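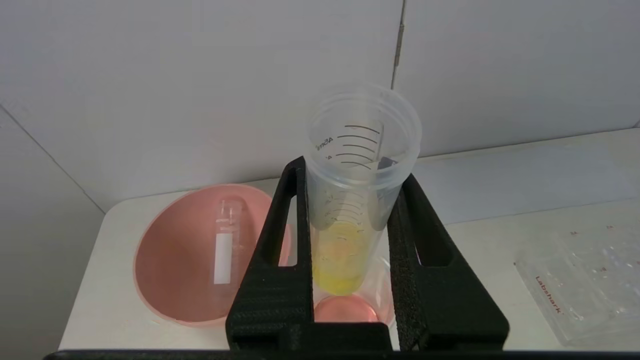 Wevaretti釣り教室は、へら鮒釣りを基礎から教える教室です。管理釣り場「Plullbridge池」の中に教室棟と専用の桟橋があり、初めて竿を持つ方から、例会への参加を考えている方までが通っています。最初の授業では竿を出さず、エサ作りから始めます。練りエサは水の量で硬さもバラケ方も変わるため、目分量では前回と同じものを作れません。45mlの表示がある透明なプラスチックの計量カップのように、目盛りを横から読める容器で水を量り、粉の銘柄と一緒にノートに書いていただきます。慣れた方にもこの記録は続けてもらっています。

教室のはじまり
Plullbridge池はもともと農業用のため池でした。周辺の田が減って水を引く必要がなくなり、地元の釣り会が池を借りて魚を放したのが釣り場としての始まりです。当時は板を渡しただけの釣り座で、雨のあとは足元がぬかるみ、通える人は限られていました。その後、釣り具の小売店Gevixが桟橋の整備を引き受け、店の常連向けに開いていた講習会を池に移しました。この講習会が現在の教室の前身です。今も受付と貸し竿の管理はGevixが担当しています。

コースについて
入門コースは全4回です。エサ作り、ウキの見方、底釣り、宙釣りの順に進みます。途中の回から参加することはできません。経験者向けには、1日の釣りに講師が付き添う実釣コースがあり、こちらは講師1名につき受講者2名までとしています。竿、竿掛け、玉網は教室のものを使えます。仕掛けは消耗品のため、当日窓口でお求めください。

釣り場について
桟橋は南北に延び、長さは120メートルです。釣り座は100席あり、北側を教室用、南側を一般のお客様用に分けています。北側は水深が浅く、底の起伏も少ないので、底釣りの練習に向いています。冬は北風がまともに当たるため、防寒着と手袋をお持ちください。6月は産卵後で食いが落ちる日があり、その時期は釣果よりもウキの動きを読む練習に時間をあてます。

釣り場でのお願い
釣った魚は検寸のあと池に戻します。針はカエシのないものに限ります。残ったエサは池に捨てず、桟橋の入口にあるバケツに入れてください。リール竿は使えません。

会報「Wei」
教室では受講者向けの会報「Wei」を発行しています。内容は例会の結果、水温の記録、受講者から寄せられたエサの配合などです。釣り会の時代の写真や古い会則も少しずつ掲載しています。バックナンバーは教室棟の棚にあり、どなたでも読めます。池の昔の様子がわかる資料をお持ちの方は、受付までお知らせください。

最終更新 2025年3月10日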